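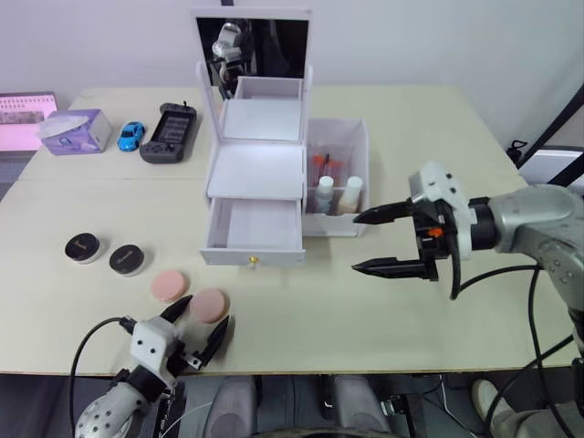
Where does the midpoint go when there are two timelines?

Posted in Structure and Outlining

Junaid Marwat
I have a feature script, working title Dremdale, at 140 pages in the current draft. The present-day line follows a surveyor valuing a flooded mill. The past line follows the mill's last owner, Goossens, in the year before it closed. They alternate every few scenes and meet in the last act, when she finds the ledger he hid.

Each line has its own turning point. Goossens learns the insurer won't pay on page 58. The surveyor learns her firm already knew about the flood risk on page 83. Readers at my Wednesday group say the middle sags, and I can see that neither event falls at the centre. Do I need one midpoint for the whole script, or one for each line? I don't want to move the insurer scene unless I have to, as three later scenes depend on it. 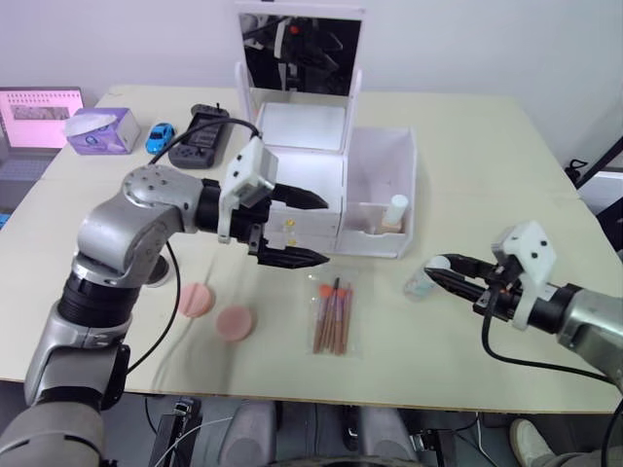

Replies (3)

Lustden
One for the whole script. The audience watches a single film in a single order, so the order on screen is what you structure. Story order inside each line is a separate matter and can be repaired afterwards.

Write out every scene on one list in screen order. Beside each, note what the audience knows at the end of it that they didn't know before. Then look at the stretch between your two turning points. You have 25 pages there, and I would expect most of those scenes to confirm what page 58 already told us. That is usually where a sag comes from.

Two possible repairs:

Bring the surveyor's discovery forward to page 70 or so. The insurer scene stays put and your three dependent scenes are untouched. The cost is that her line then needs a further complication before the last act.

Or leave both where they are and let the past line change the meaning of the present one at the centre. If we see Goossens hide the ledger on page 70, every scene with the surveyor afterwards carries a question she isn't aware of – she is standing in the building with the answer. You lose the surprise of the find but gain a good deal of tension, and no existing scene has to move.

I would try the second first. It is one new scene and can be cut again if it fails.

Also, 140 is long for this. Taking 20 pages out may cure part of the problem before you restructure anything.

widport_writes
just put a big twist in the middle, works for me every time. mine was 207 pages at one point so don't worry about length

Junaid Marwat
Thanks, Lustden. I made the list. Between 58 and 83 there are eleven scenes and only four give the audience anything new. Two of the others were there to remind people who the foreman is, and they can go.

I've drafted the ledger scene for page 70. One problem: if the audience sees where he puts it, the search in the last act has no suspense as written. Should the search be shortened?

Lustden
Yes, or show that he hides it without showing the place. End the scene with the ledger under his coat and the door closing. The search can then stay at its present length, provided she has a reason to stop looking before she finds it. At the moment, from your summary, there is only the difficulty of the building itself. Her employer phoning to call her off the job would do it, and it ties back to page 83.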